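**Stage ou CDD : essais comparatifs de pinces et de caméras de poignet**

Prullow cherche une personne pour 5 mois, à partir de novembre, au sein de l'équipe Milik. Le travail consiste à comparer 2 pinces et plusieurs positions de caméra sur un même bras, d'abord en simulation, puis à l'atelier.

Chaque configuration passe par 12 tâches de table : approche, saisie d'un petit objet, dépose sur une zone de couleur. Les scènes changent de décor et d'éclairage d'une série à l'autre.
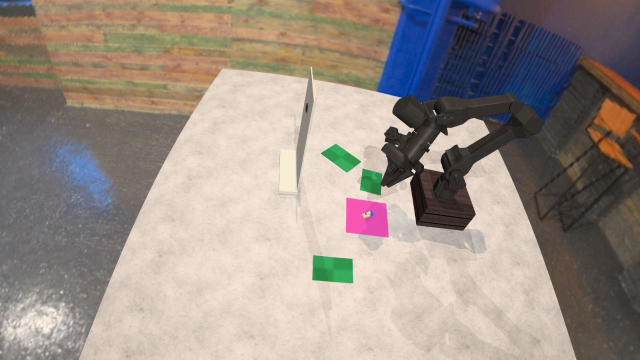

Vous lancerez les séries, relèverez les échecs de saisie et tiendrez à jour le tableau des résultats, qui compte déjà presque 153 essais. Une partie du temps ira au réglage du contrôleur.

Profil :

- bonnes bases en Python et sous Linux ;
- notions de cinématique ;
- français courant, anglais lu.

Une expérience avec un simulateur est utile mais pas exigée. Poste à temps plein, télétravail possible 2 jours par semaine pendant la phase de simulation.

CV et quelques lignes de présentation à déposer sur la page Emploi de Prullow, référence « Cirkino ».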